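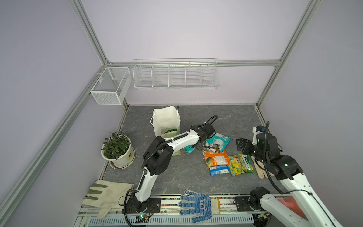 *Figure 4-1. Divided wire shelf on a horizontal rail; smaller mesh box in the left corner.*

## 4. Mounting rails, shelves and baskets

This section covers the Peltby wall rail and the wire storage parts that attach to it. Complete Section 3 (marking out and wall type) first. For freestanding Golton uprights, go to Section 5.

**Tools needed:** drill, 8 mm masonry bit or wood bit to suit the wall, 24-inch level, hex key (supplied), pencil, tape measure.

> **CAUTION:** Check for cables and pipes before drilling. Do not drill directly above or below a switch or outlet.

### 4.1 Fitting the rail

1. Hold the rail against the wall with the slot facing out. The bottom edge should be 650 mm above the floor for bench-side storage, or at the height marked in Section 3.
2. Level the rail and mark the two end holes through the bracket plates.
3. Set the rail aside. Drill both holes and insert the plugs. On stud walls, leave out the plugs and drive the screws into the studs.
4. Fit the brackets with the screws finger-tight plus one half turn.
5. Place the rail on the brackets. Check the level again, then tighten the bracket screws fully.
6. Push in the end caps. A cap that will not seat usually means there is a burr on the cut end. Remove it with a fine file.

**Note:** Rails can be cut to length with a hacksaw or a miter saw fitted with a non-ferrous blade. Cut from the end without the part label.

### 4.2 Hanging the divided shelf

The divided shelf is supplied flat, with the dividers in a separate bag.

1. Slide two T-nuts into the rail slot for each hook plate.
2. Attach the hook plates loosely. Set them 513 mm apart, center to center.
3. Lower the back wire of the shelf onto the hooks. Both hooks must hold the same wire.
4. Tighten the hook plates with the hex key.
5. Clip in the dividers, bottom end first. Press the top end over the front wire until it clicks.

Dividers can be moved later without taking the shelf down. Remove the contents of the compartments on both sides first. Do not lever a divider out with a screwdriver – the coating will chip and the wire will rust at that point.

**Note:** The shelf can be placed anywhere along the rail, but both hook plates must sit between the wall brackets. If a plate falls beyond the last bracket, add a third bracket (part 703).

### 4.3 Corner boxes

Corner boxes attach to the side wall or the back wall and do not use the rail.

1. Decide which wall will carry the box. Leave enough room for the front panel to open without striking the shelf.
2. Mark through the two upper loops of the box.
3. Drill, plug, and drive the screws until the heads stand slightly clear of the wall.
4. Hang the box, then tighten the screws.
5. Open and close the front panel. If it drops under its own weight, bend the two hinge tabs inward slightly with pliers.

> **CAUTION:** Corner boxes are intended for light items only. Do not store glass bottles, batteries or pressurized cans in them.

### 4.4 Loading

- Load the shelf from the center out.
- Keep heavy items against the back wire.
- Do not hang bags or tools from the front wire.
- Do not use the rail as a handhold.

After the first week of use, check that every hook plate is still tight. Repeat the check whenever the shelf has been moved.

### 4.5 Care

Wipe the wire parts with a damp cloth and dry them. Bleach and abrasive pads damage the coating. Small chips can be covered with Bayram touch-up paint in white, applied in two thin coats. Rerholm hook plates from the earlier series fit the current rail, but their screws are shorter and should be replaced with the ones in the hardware bag.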